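Merch licensing: royalty base and minimum guarantee on first apparel deal

Board: Licensing and Contracts
Thread started by kioko_prints

kioko_prints
I have a set of illustrated characters that started as a self-published comic. Fornero, who make T-shirts and children's sleepwear, have sent a draft licence. Before I pay a solicitor to go through it I would like to understand what is normal. Main terms:

Territory: UK and Ireland
Term: 3 years, with an option for the licensee to renew
Categories: T-shirts, sweatshirts, nightwear
Royalty: a percentage of "net receipts", with net receipts defined in a schedule
Minimum guarantee: £1,274, payable in two halves
Sell-off period: not stated

My questions are whether the guarantee is too low to be worth having, and whether "net receipts" is the usual base. The schedule lets them deduct returns, discounts, freight, advertising and "reasonable costs of sale".
Oduor Kioko

tallboy_ledger
The guarantee is the smaller problem. Strike "reasonable costs of sale". It has no ceiling and no definition, so the royalty base can be whatever their accounts department decides. Advertising should go as well. The usual base is the invoiced wholesale price less actual returns and VAT, sometimes with trade discounts allowed up to a fixed cap. Freight is arguable.

marrowfield
Agree on costs of sale. Disagree that the guarantee is the smaller problem. A low guarantee tells you how many units they expect to shift, and if they expect very few they can sit on three categories for the full term at almost no cost. Ask which categories they have actually scheduled for production. If the answer is T-shirts only, grant T-shirts only and give them first refusal on the rest.

kioko_prints
They have told me T-shirts for the first season and "the others to follow".

marrowfield
Then put a date on it. Product on sale by the end of a named month, otherwise the category reverts to you automatically. I would also tie the renewal option to a sales figure. At present it is theirs to exercise whatever happens.

pellucid
I was on the other side of this for a few years, licensing in for a gift company. Small firms do ask for wide deductions and mostly they expect to be argued down. They do not expect to lose all of them. Offer a combined cap on discounts and freight and you will probably get the rest removed without a fight. First refusal is a nuisance for the licensee, by the way. Buyers at the chains want to know the range can grow. I would give the three categories with reversion dates.

tallboy_ledger
A first refusal with a 30-day window is hardly a nuisance.

pellucid
It is when the buyer meeting is in a fortnight.
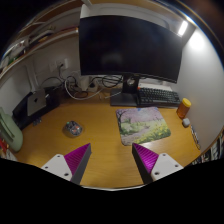 My desk, monitor off.

kioko_prints
Noted on both. What about approvals? The draft says samples are "deemed approved" if I have not replied in 4 working days.

tallboy_ledger
Too short, and deemed approval is the wrong way round for a first deal. Deemed refused is the licensor's standard position. You may end up at ten working days with silence counting as approval after a written reminder. Get approval at three stages: artwork, pre-production sample, finished sample.

marrowfield
Include swing tickets, packaging and web listings. My worst argument with a licensee was over a listing.

ostler19
Two things missing from your list. Sell-off: if the contract says nothing, you will be arguing at the end about stock made in the last month. Three months, non-exclusive, royalties still due, no manufacturing in the run-up beyond normal volumes. Audit: once a year on written notice, and they pay for it if the underpayment is over a set percentage.

Also nightwear for children has its own flammability rules in the UK. Make sure compliance is the licensee's obligation and that you are indemnified and named on their product liability policy.

kioko_prints
The draft has an indemnity, but it runs from me to them only.

ostler19
Your indemnity should cover ownership of the characters and nothing else. Theirs should cover the goods. Ask for the policy certificate before signing.

kioko_prints
I have sent back: defined wholesale base, combined cap on discounts and freight, reversion dates by category, ten working days, mutual indemnities, sell-off and audit clauses. I left the guarantee alone for now.

marrowfield
I would have raised it in the same letter. Harder to reopen money in round two.

pellucid
Leave it. If they accept the base, the guarantee matters a good deal less.

kioko_prints
Their reply is due by Sunday. I will post whatever they say about the cap.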